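Sodivden Players, wardrobe meeting
Feb 24, 2025

Present: Gwenllian Phillips, me, and most of the sewing group. A couple of people came in during item 2 with wet umbrellas and the good cookies, so they're forgiven.

1. Last time's notes

Read out by me, a bit too fast. One correction: I'd written that the gray waistcoats were going to be let out, when what we agreed was that they'd be taken in. Luckily no one had picked up the scissors yet. Corrected and passed.

The hat boxes are still at Lloyd's place, and I've promised to stop asking until the snow is off his driveway.

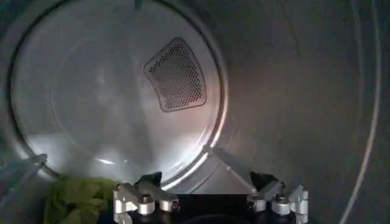 Beca Lougher
Minutes and Buttons

2. The fall show

We finally have a title! The September show is Ranura, and it's set in 1900, start to finish, in three acts with no big time jumps. I can't tell you how happy this made the room. Last year we had one chorus in four different decades and I was still finding shoulder pads at Thanksgiving.

There was a long and very enjoyable talk about sleeves. The huge puffed ones are really a few years too early for us, so we're going for a smaller puff at the top and a bit of fullness down at the wrist. Old blouses from the rack can be made over that way if the fabric is sound. Gwenllian brought a pattern she's drafted herself and passed it around, and it's lovely, though it does eat fabric. We'll make one up in old bedsheets first and see how it sits on somebody who has to lift her arms and sing.

Long skirts for all the women. Hems two fingers off the floor, please, and no lower. We all remember the stairs.

3. Money

We've got $2000 for the whole show, same as last time. The sewing group would like $1000 of it set aside for fabric and nothing else, with the rest going to shoes, hats, thread and cleaning. Some back and forth on this. Shoes always cost more than we think, and one person felt (strongly!) that you can hide a bad hem but you can't hide sneakers. We agreed to the split for now and will look at it again once the cast list is up and we know what feet we're dealing with.

Joltano has cotton twill marked down until the end of the month. I'm going to go over and feel it before we buy a whole bolt, and if anybody wants to come along there's room in my car.

4. Washing and shrinking

This was supposed to take five minutes and took half the evening. The short version is that we are washing every yard of cotton before it gets cut. Every yard. The blue aprons fit beautifully on opening night, went through one wash, and came out the right size for a set of dolls.

We did not all agree on how hot. Some of us want to wash and dry the yardage as hot as it will go, so it gets all its shrinking done at the start. Others think that's rough on the color, and would sooner wash warm and hang it. I'm in the first group but I've written both down fairly.

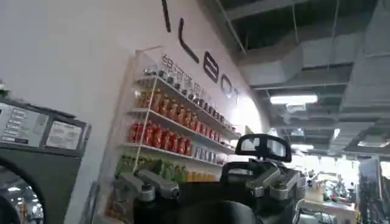
Gwenllian Phillips said that wool was a separate matter and she'd like it in the notes that no wool goes in with anything, at any heat, ever. She'd rather air the jackets overnight, brush them down and spot clean the collars, and she wants cotton dress shields in every bodice so the bodices hardly need washing at all. She also asked for all zigzagged edges to be done before the fabric gets wet, so we aren't cutting away a yard of tangled thread afterward.

All agreed, and the dress shields got a small round of applause. I'll cut the first batch from the leftover flannel.

On the hot or warm question, we're each going to take a square of the same cotton, measure it, treat it our own way and bring it back next time. Write the measurements on the square in laundry marker, not on a sticky note. You know who you are.

5. Storage and labels

The costumes need to be sorted by show and then by size, and right now they're sorted by who got tired first. Suggestions were: clear bins, cloth bags, and throwing out the pirate boots. The boots stay. We'll try cloth bags for anything with beads and keep the flat-folded things on open shelves where air can get at them.

Every piece gets a tape label inside the waistband or collar with show, part and chest or waist measurement. 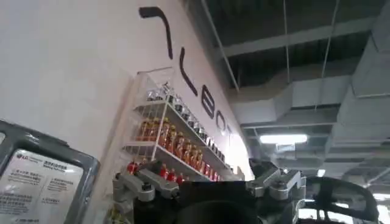

White shelving under the wall lettering

6. Anything else

Buttons. We need black ones, shank style, in any size that looks right on a boot or a cuff. Check your tins. I'll also take hooks and eyes, and bone-colored ones if you have them.

Somebody asked if the men could have detachable collars. Yes, if somebody will starch them. No hands went up, so that's carried over.

To do before we meet again:
Me: Joltano twill, dress shields, button count
Gwenllian: bedsheet blouse, copies of the sleeve pattern
All: cotton squares, washed and measured

Next meeting when the cast list is out. Bring your own scissors, mine are for fabric only.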